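Clikness starter kit for ball sorting - is the gripper good enough, or should I upgrade?

Posted in Desktop Arms and Grippers

Ladi Okoro
I'm looking at the Clikness arm kit for our tennis club's tech night. The kids would teach it to pick up balls and put them back in the can. The kit with the standard two-finger gripper is $337, and the wide fingers are another $31. Has anyone used it on balls? The Farergate shop only demos it with little foam cubes, and the product page doesn't say a word about anything round. I'd also like to know what sort of table you run it on.

Nipon Bunnag
Yes, and I love this thing! I've had mine since January and tennis balls are pretty much all I do with it. I run it on a speckled gray countertop with a plain pale curtain behind, and the yellow really pops for the camera. 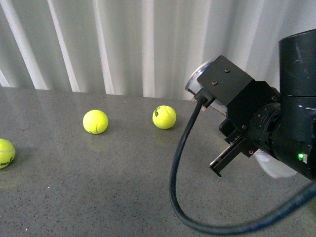 Arm at the right, fingers open, balls spread out on the counter.

Get the wide fingers. A tennis ball is bigger than you'd think once you're trying to get two plates around it, and with the standard set I had to line up every grab just so. The wide ones forgive a lot more - my nephew was getting decent grabs in his first evening.

Two things to watch. The cable needs a good bit of slack for the wrist to turn, so leave room for the loop and keep it away from where you set the balls down. And spread the balls out at first. Bunched together, they get nudged by the fingers and roll off on you.
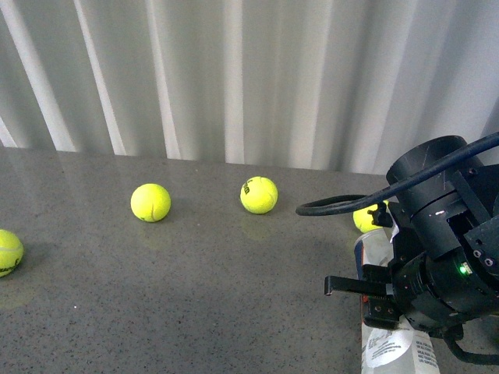
Four balls in a loose row, with the cable looping out on the right.

Setup took me 19 minutes with the quick-start sheet. The full manual is a slog but the chapter on grip force is worth reading, so start low and work up.

For the can part, I'd teach the pickup by itself before you go near the can. The wrist view is where you'll do most of your judging, and you want the ball sitting nicely between the two fingers before you close.

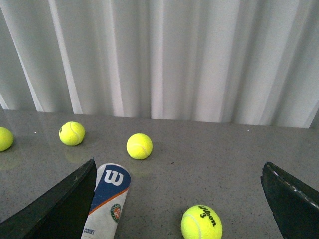

Once that's going well, stand the can up and tape it down, then work on the drop. I saved roughly 300 practice runs before I was happy with mine, but I'm fussy and I was having fun! Kids will be thrilled long before that.

Cliton
wide fingers +1. don't know about the can, never tried it

Gebretsadik
I have the older version of the kit and the standard fingers were okay for golf balls and eggs (boiled). Never got them to hold a tennis ball for long. Check that the wide set comes with its own screws, mine didn't and I had to order them separately.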